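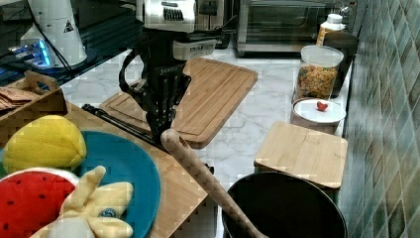
Victor Swai: I would wait with the second controller. In my opinion you should first see if the kids really want to play together, and then buy it.

marenka_77 wrote:
Thank you Victor. But they are 2 kids and one controller, I can already hear the shouting from upstairs. Did your boys share without a fight?

Victor Swai wrote:
For the first week, yes. Then no. So maybe you are right and I am wrong.

PixelOtter wrote:
Buy the second one now. Racing games are no fun if one person only watches. My sister gave her kids Staltden for a birthday in May and it has split screen, so they were both busy from the first evening. It is an easy game for beginners, you can turn on the brake help and the car almost drives itself. 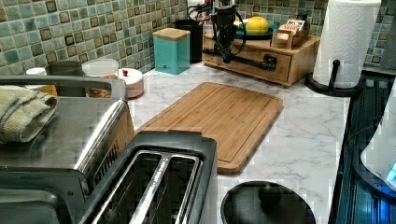

I would not buy the big edition with the extra cars. You can earn most of those cars by playing, and children do not care so much if the car is rare. They care if it is orange.

lowbattery wrote:
I have to disagree about Staltden. The menus are slow, and before the first race there is a download that took our whole evening. If you give it as a present, please install everything the night before. For a seven year old I would choose Skillance. The rounds are short and you can stop at any moment without losing your progress.

PixelOtter wrote:
Skillance is a puzzle game. She asked for racing.

lowbattery wrote:
She asked for something the kids can play together, please read the first post again. Racing was only one idea.

marenka_77 wrote:
Both are true, I wrote it in a confusing way, sorry. My son wants cars. My daughter wants anything where she can win against my son.

Rätsep wrote:
Then cars is good for both :)

About the money, because you asked on page one: my limit was 200 dollars for everything without the console, and I went over it. One game, one controller, a charging stand and a headset. I did not need the headset. The controllers from Zetier are cheaper and they feel fine in small hands, but the cable is short. We had to move the sofa.

Victor Swai wrote:
I had the Zetier too. The left stick became loose after a few months. I would pay a little more for a better one.

Rätsep wrote:
Ours is still good, but we play only on the weekend, so it is maybe not a fair test.

marenka_77 wrote:
Posting again on Nov 11, 2019 so you can all stop arguing. I ordered Staltden, the normal edition, and a second controller, not Zetier. The box will be hidden in the closet behind the winter coats. I will do the download at night like lowbattery said.

lowbattery wrote:
Good. Check also that you have enough free space on the disk before you start.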